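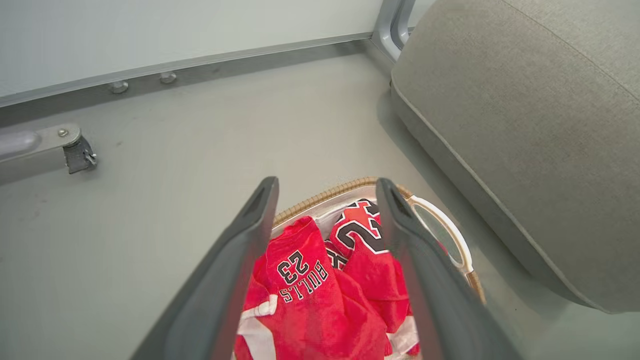
Mamotlow Community Recreation Center - Uniform and Laundry Services. The following posts set out the arrangements for team uniforms for the spring basketball season. Coaches and team parents are asked to read the full thread before the first game.

1/ All game jerseys remain the property of the Center and are washed on site. Players should not take them home after a game. Warm-up shirts, shorts and socks belong to the players and are not covered by this service.

2/ Jerseys are to be placed in the laundry basket assigned to the team before the players leave the building. Bags left in hallways or on the bleachers will be treated as lost property.

3/ The red Bulls jerseys are kept in one of the woven baskets with the light lining. Please do not use the woven baskets for towels, shoes or water bottles. Towels go in the rolling bins by the Ferri Street entrance.

4/ Jerseys should go in right side out. In February our laundry staff handled 2,748 items, and turning sleeves and armholes back out took up more of the working day than folding did.

5/ Several of our red jerseys carry the same number. This is a result of how the sets were donated and cannot be corrected before the season ends. Coaches with two players in number 23 must arrange a change with the front desk before tip-off, as the scorer will not accept duplicate numbers on one roster.

6/ Spare jerseys in other numbers are held at the desk in youth medium through adult extra large. A spare may be signed out for one game only and goes back to the desk, unwashed, the same evening.

7/ Washing instructions, for the teams that have asked: cold water, inside a mesh bag, gentle cycle, no bleach and no fabric softener. Red jerseys are washed only with other red jerseys. Lettering and numerals must never be ironed directly.

8/ Jerseys are line dried. The dryers in the Trokik Wing are for towels and mats. Last season a full set of printed numerals was damaged in those machines, and the replacement cost was charged to the uniform fund.

9/ Stains should be reported on the paper slip at the desk. Write the team, the number and the type of stain if known - blood, grass and sports drink are each treated differently. Please do not attempt to treat a stain with hand soap in the locker room sinks.

10/ Baskets are to be kept on the floor against the wall, clear of the doors and of the walking path. They should not be stacked or hung, and the handles should not be used to drag a full basket.

11/ Collection times have changed. Baskets are now collected at 9 p.m. on game nights and at noon on all other days. Clean jerseys are ready for pickup the following afternoon at the Nidora Room counter.

12/ The fee for a lost jersey is unchanged. A jersey is considered lost if it has not been returned within two weeks of the last game. Some 174 jerseys are in circulation this season, and the Center cannot order single replacements in most styles.

13/ The uniform fund stands a little short of its $2,000 goal for the year. Donations may be made at the front desk by cash or check. We also welcome clean, undamaged jerseys in any color, provided that they come as a set.

14/ These arrangements take effect on 16th March and apply to all youth and adult leagues. The summer camps will receive separate instructions.

15/ Correction to post 11: the Nidora Room counter closes at 5 p.m., and pickup after that time is from the front desk. Printed copies of this notice are available there.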